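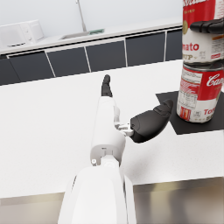 Givside, 12th November

Course notes, session 4: Looking back before you plan

Small business owners usually plan by writing goals for next year. In this session we start with the year you just had. Bring your sales records and your calendar. If you don't have full records, bring what you have.

Part one is the review. Write down what you sold, who bought it and how they found you. Leave out opinions for now. Otakar Krajčí, who taught this session in August, used his own mailing list at Tanguy. It had 863 names on it, and almost all of the orders came from people who had bought before. He had spent most of his budget looking for new ones.

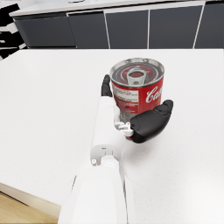 Then mark each activity keep, change or stop. Most people mark too many things keep. If an activity took time every week and you can't connect it to a sale or a referral, put it under change and come back to it next session.

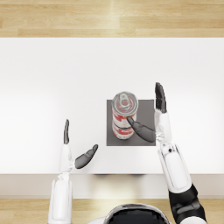 Part two is choosing what goes into the new plan. Pick no more than two changes for the first eight weeks. Start the plan from a clear surface, like a white tabletop with one dark square mat on it, and put your main change on the mat. Everything else you want to do stays off it until the first change has been tested. Write down the date you will check the results.

Homework: finish the review sheet and read the Grundon case.

Other handouts
Session 2: Finding your first customers
Session 3: Pricing your time
The Avell worksheet
Grundon case: a slow second year

Contact the course office | Back to top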